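Re: [small-ovens] Rack height and door clearance when reheating from a container
5 min read
Last updated January 20, 2022
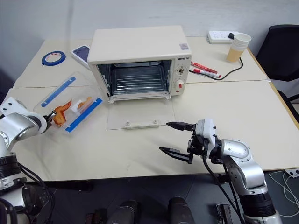 Reheating a single portion in a small oven is mostly a loading problem. Times and temperatures are well covered in the list archive, and I will only touch on them at the end. Loading has had less attention, and Siham's message raises four points about it that I would like to take in order. My reference oven for this reply is a white countertop model with a drop-down door, a wire rack over a dark tray, and two controls on the right side, a small dial above a larger knob. With the door down, the glass lies flat on the table in front of the cavity and the handle ends up at the near edge. The food container sits to the left at an angle, which is the arrangement I recommend for anyone who opens containers on the same table.

On Tuesday Siham Younis wrote:

> I have switched from the microwave to a toaster oven for leftovers
> and I am not getting consistent results. Same food, same setting,
> different outcome. Some days the bottom is soft and the top is too
> dark. Questions:
>
> 1. Does it matter whether the food goes on the rack or on the tray?
> The manual for my Rutel says "as desired."
>
> 2. Where do you put the container while loading? I have been
> holding it over the open door and tipping the food in. Twice I have
> dropped a piece onto the glass.
>
> 3. How long can the door stay open before it affects the result?
>
> 4. Is it worth keeping the tray in at all when the food is on the
> rack? It seems to slow everything down.
>
> My table is shallow and the oven has to stay toward the back, near
> the outlet. I can't turn it sideways.
>
> Siham

1. Rack or tray.

It matters. Food on a wire rack gets heat from below through the gaps between the bars, and moisture can leave the underside. Food on a solid tray sits in whatever moisture comes out of it. For anything breaded, crusted or fried, use the rack. For anything sauced, or anything that will sag between the bars once it softens, use the tray and accept a softer bottom.

A soft bottom with a dark top is the usual sign of a tray set too high. The tray shields the food from the lower element and the upper element does all the work. If your Rutel has two rack positions, try the lower one before you change the setting.

Bar direction also makes a difference. When the bars run front to back, a piece pushed in from the front slides along them. When they run side to side, each bar catches the leading edge and a crumb coating will come off on the first two or three. With side-to-side bars, lower the food into place and do not push it.

2. Where to put the container.

Stop tipping. The open door is a poor work surface for two reasons. Sauce or fat on the glass bakes on once the door is closed, and the hinges on small ovens are not made to carry a load at the far edge. I replaced a hinge on a Zitmont after a year of resting dishes on the door, and the new part never sat as well as the original.

Set the container on the table next to the oven, on the side away from the controls. On most of these ovens the controls are on the right, so the container goes on the left. Angle it so that your hand can go from the container to the cavity without passing over a side wall. Take the pieces out one at a time, with tongs, and start with the back of the rack.

If the container has latch strips along the long edges, open both fully before you start. A strip left half raised will catch the tongs.

Do not put the container on top of the oven, including when the oven is cold. People forget it there and switch on.

With a shallow table, measure before you settle on a position. You need the depth of the oven, plus the depth of the door when it is down, plus enough table in front to keep your sleeve off the handle. If the door overhangs the front edge, move the oven back or find another table. An overhanging door will be walked into. Leave clearance behind the oven as the manual specifies. "Toward the back" should not mean touching the wall.

Clear the rest of the table too. I found tape, markers and a phone on mine when I started paying attention to this. Small items near the sides are easy to overlook, and the outer walls get hotter than people expect. The power cable should run away from the body of the oven and should not cross its top.

3. Door open time.

Less important than you would think for a full load, more important for a single piece. The air in a small cavity is lost almost at once when the door drops. What remains is the heat held in the metal: walls, rack and tray. Reflective walls hold little. The tray holds the most.

I kept a log in June using a cheap probe and an Erraji oven, with one piece of breaded food per run. The runs where I loaded quickly and the runs where I fumbled differed mainly in how even they were. The slow runs came out patchy and I could not correct that by adding time. My practice now is as follows:

- Open the container first, then the oven.
- Have the tongs in hand before the door goes down.
- Load, close, and only then close the container.
- Start timing when the door closes.

If you load cold and heat the food and the oven together, none of this applies, and the door can stay open as long as you like. Loading cold is slower but very repeatable. I suggest it for a week as a baseline, since your complaint is about consistency.

4. Keeping the tray in.

Keep it in. It catches crumbs and drips that would otherwise land on the lower element, and those are the source of most of the smoke complaints on this list. You are correct that it slows the underside. Add time or move the rack up one position, leaving the tray where it is. Do not line the tray with foil that rides up the sides. It blocks the airflow you are using the rack for.

Wash the tray when it has cooled, and dry it before it goes back. A wet tray turns the first few minutes into steaming.

Settings.

Severyn asked in an earlier thread whether the dial markings can be trusted. In my experience they cannot. My Jovik ran 13 degrees over its marking in the middle of the range and more at the top. Put an oven thermometer on the rack, let the oven cycle several times, and write down the average for each marking you use. Keep the note with the manual. Repeat it if you move the oven or change the rack position.

For breaded leftovers straight from the refrigerator I use a middle setting, turn once, and finish with a short period on the upper element only. Thick pieces should be cut in half first. Check the center with a thermometer before serving. Color is not a useful guide, particularly on anything with an orange or yellow coating, which looks done long before it is.

Siham, if you try the lower position, please post the table depth and the rack position along with the result. The earlier reports in this thread leave out both and can't be compared.

Severyn Yurchenko

> PS. The glass has a brown patch near the hinge that will not come
> off with dish soap. Is there anything safe to use on it?

Missed this on the first read. Baking soda mixed to a paste with water, left on overnight with the oven unplugged and the door down, then wiped off with a damp cloth. Keep the paste out of the hinge. Do not use a blade on the inner face of the glass, and do not spray anything toward the elements. If the patch is between two panes it can only be reached by removing the handle screws and separating the door, and I would leave it alone.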